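Shop Floor Boards > Automation > Day to Day

Handheld grippers at work – what changed for your people?

Posted 2026-06-16 by benchside_32

We do kitting and light assembly at the Flelmont site. Since December part of my crew has been off the line and recording tasks with handheld grippers, which go to train the arms we're supposed to get from Prorico. Nobody lost hours so far. What I want to hear is what happened at other places once the arms showed up. Did people keep their pay grade? Did the breaks change? I get asked every shift and I have no answer.

torquewrench
We got two arms on the packing side. Nobody was let go, but three people retired and were not replaced. Management counts that as no job losses. I don't.
The work left over is harder on the head. You clear jams, reload trays and watch a screen. Some like it. The older packers mostly asked to move to receiving.

marl_k
Disagree a little. I'm one of the people who went from packing to the arms and my shoulders stopped hurting within a month. I lifted 1,350 cartons on a bad day before. I wouldn't go back.

torquewrench
Fair. But you got the training slot. There were two of those and 32 of us on the roster.

benchside_32
That's the part I worry about. How did they pick?

marl_k
Seniority first, then a short test. It was posted for a week by the time clock. Some people on nights never saw it, and there was a grievance over that. Get yours posted on all shifts and in writing.

Deák_line4
Recording work is its own job and should be graded as one. At Pusell they left our people on the assembler rate while they did it. Full shift on your feet, the grip gets heavy, and there's a quota. Ours was 166 good takes a shift, and bad takes didn't count even when the fault was in the device. Took us most of a year to get a separate rate.

benchside_32
We have no quota yet. The sheet on the wall says 437 for the week, but it's called a target. I'll ask what happens if we miss it.

Deák_line4
A target turns into a quota. Ask now.

pallet_jackie
What are they even doing all day? I keep hearing "recording" and can't picture it. Is it parts?

benchside_32
Some parts, a lot of plain table stuff. Pens, paper, cups, folding. You work the gripper by hand and it records. Table at our place during a shift:

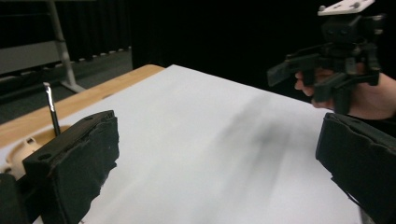
Paper and pen table, gripper held by hand at upper right

pallet_jackie
OK, that's not what I imagined. Looks like it would get your wrist before it got your back.

benchside_32
Wrist and thumb, yes. Two people have asked for a brace. We swap every 40 minutes now, which I did on my own say-so.

marl_k
Write the swap into the procedure before somebody from the office times it. Ours went from 40 to 60 when the supervisor changed.

torquewrench
And the foam on the fingers, who replaces it? The pad on the left one looks torn along the bottom. Here that landed on the operators with no time allowed for it.

benchside_32
Operators, end of shift. It isn't in the job sheet. I'll add it to the list with the rate question and the posting question. Meeting is Thursday.

Deák_line4
Ask for the rate first. The rest is easier to get once the job has a name.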